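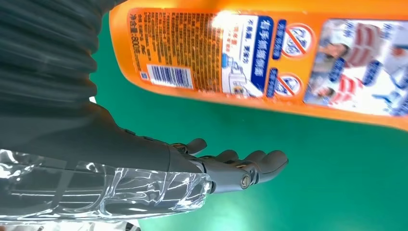 Open hand, orange 800 g bottle, green surface. Wrist wrapped in clear film.

1/ We rewrote our handling rules for household chemical bottles this week. Posting the short version because Pichit Kongkaew asked for something people can read on a phone. Apr 21, 2023 is the start date for all stations.

2/ Rule one: read the label before the bottle goes on the table. If it has prohibition icons, find out what they mean. If you can't read the language, get someone who can. Guessing from the pictograms doesn't count.

3/ Rule two: film on the wrist and lower forearm for anything liquid. It stops short of the base of the hand. Film near the knuckles gets pulled into the linkages, and then you lose an afternoon with tweezers.

4/ Check the film edge at the start of every shift. Ragged is fine. Hanging is not. If a strip can reach a finger joint, cut it back.

5/ Rule three: fingers open before any approach, and keep them open until the arm has stopped. We logged 2,448 grasps in January and 17 were flagged for early closing. Most of those were operators in a hurry – me included.

6/ Rule four: force limits are set per container, not per category. A full bottle and a half-full bottle of the same product are two entries in the sheet. Plovmont used to run one limit for everything and they dropped it after the first audit.

7/ Rule five: caps taped, always. The tape goes on before weighing so the weight in the log is the weight the hand lifts.

8/ Inspect exposed bolts and knuckle joints every 1,000 cycles. Write down what you saw, even if it was nothing. "OK" with no initials gets sent back.

9/ Someone from Muststead asked if we allow cleaners next to food items on the same table. No. Separate sessions, and wipe the surface in between.

10/ Still open: how long one piece of film can stay on. Bumell changes theirs daily, we change ours when it clouds up. If you have a number and a reason for it, reply and I'll add it to the draft.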